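Zomau Open Day Recordings

Version 1.2, last changed 4/27/18
Maintainer: Su-bin Kwak

Summary

This set holds the wrist camera recordings made during the open day at the Cuneck building in Grornovthorpe. Visitors watched a single arm handle thin plastic bags and artificial fruit on a countertop. It contains 239 episodes, of which 114 were run while visitors were at the rail. The rest were recorded before the doors opened and after they closed.

Task

Each episode has a short text instruction. Most concern a clear bag, a basket, or both. Instructions were read from a printed list and typed in by the operator, so spelling varies. "Mango" and "fruit" are used for the same items in some files. We left this as typed.

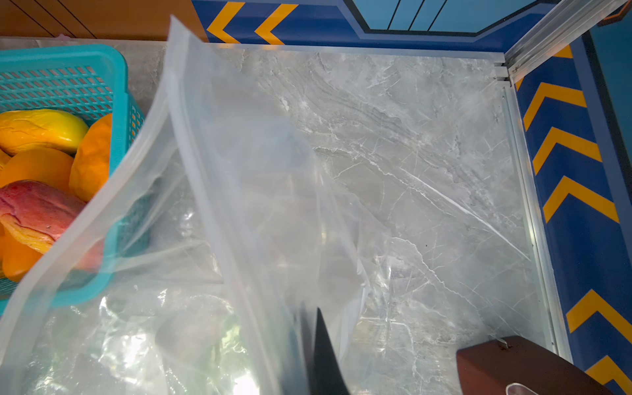
Clear film is hard for the depth estimate, and the depth channel should not be trusted wherever the bag covers something else. Glare moves with the wrist and can saturate small areas for several frames in a row. Exposure was fixed at the start of the day and was not changed when the hall lights were switched on. Episodes recorded after that point have the flag lights_on in the index.

Files

index.csv: one row per episode, with start time, instruction, operator code and flags
wrist/: video, one file per episode
state/: joint positions and gripper opening, same base name as the video
notes.txt: operator notes, unedited

The full set takes roughly 900 MB. Unpack it before running the Maeng loader, which does not read from archives.

Known problems

Timestamps in state/ run ahead of the video by one or two frames in the early episodes. The loader corrects this if you pass --shift.

Six episodes have an empty instruction field. They are kept because the motion data is complete.

The success flag was set by the operator at the time, with people asking questions. Treat it as a rough label and check it against the video before using it for scoring.

Audio was removed from all files. Please report any that still has a sound track.

Planned

A second open day is set for July. Those recordings will go in a separate folder with the same layout, and the index will gain a column for the session.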